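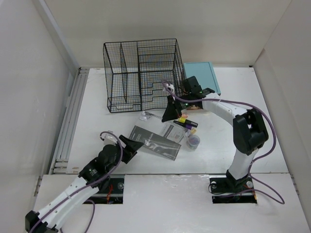
Chapter 3

Keeping Paper: Records in the Small Office

Most of us come to record-keeping sideways. You take a job at a dental clinic or a feed store, somebody shows you the drawer where the invoices live, and by January you're the only person who can find anything in it. If that sounds like you, welcome – you're in good company, and you already know more than you think.

In this chapter we'll follow the paper through one small firm, Sturkby, a furniture repair shop with 96 regular customers and, when we first meet it, about 3,000 loose sheets in its back office. We'll look at how a colour-coded system gets chosen, how long a cheque stub ought to be kept, and why the labelling always takes longer than the sorting. 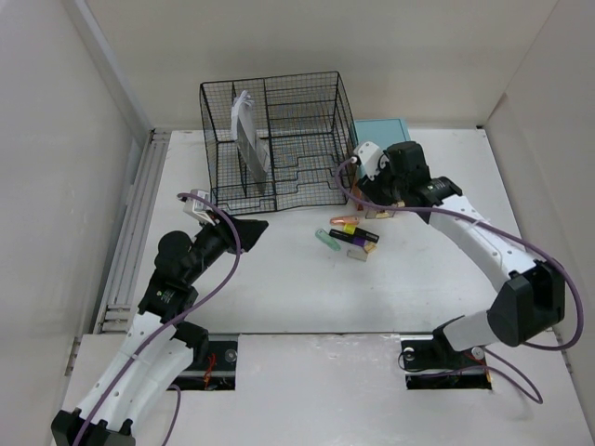 Souad Ashour would have you begin with the labels all the same, and told us she once relabelled 372 folders over a long weekend after starting with the sorting. We take her point, and section 3.2 has been organized accordingly. Before you get there, though, put the kettle on and jot down every kind of paper that crossed your own desk this week, receipts and sticky notes included. You'll want that list beside you for the first exercise.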